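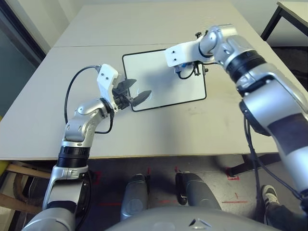 White board on the grey table, Unness Hall.

Minutes of the Mavport Allotment Association, site meeting
Thursday, 7 p.m.

Present: Ruoxi Du (chair), Tainá Paiva (minutes), Pankaj Pal, Gaetano Palumbo
Apologies: Liis Kļaviņa

1. Minutes of the previous meeting
Agreed as a correct record, with one correction: under item 4, "lower tank" should read "upper tank".

2. Water supply
PP reported that the main from Reddy Lane to the upper tank was losing pressure between the second and third standpipes. The stopcock has been exercised and closes fully. The leak is believed to lie under the cinder path. Two options were considered:
Repair of the existing pipe, requiring excavation of the path by the lower sheds.
Replacement of the full run, 400 metres, in blue polyethylene, with new drain-down points at each standpipe.
The quotation from Zisico for the second option is 3000 pounds, excluding reinstatement of the path. GP asked whether the price included pressure testing. PP to confirm in writing.
Decision deferred to the next meeting. Standpipe three to remain shut off.
Action: PP

3. Vacant plots
There are 11 vacant plots, of which 7 are on the north side and subject to standing water from November onwards. RD proposed that the north plots be offered at half rent for the first year, tenants to clear their own section of ditch. GP was in favour but asked that the ditch be levelled first so that the fall is known. Agreed.
Action: GP to take levels; TP to write to the waiting list after that.

4. Bonfires
One complaint received from Unness Close. The rule stands: no fires before dusk, none in April to September. Notice on the lower gate to be replaced, as the present one gives the old dates.
Action: TP

5. Gate lock
Code to change in March. LK had sent a note asking that plot holders without email be told by post. Agreed.

6. Any other business
Bulk manure: the delivery lorry cannot turn at the top gate. Future loads to go to the lower gate only.

Meeting closed at 8.25 p.m. Date of next meeting to be circulated.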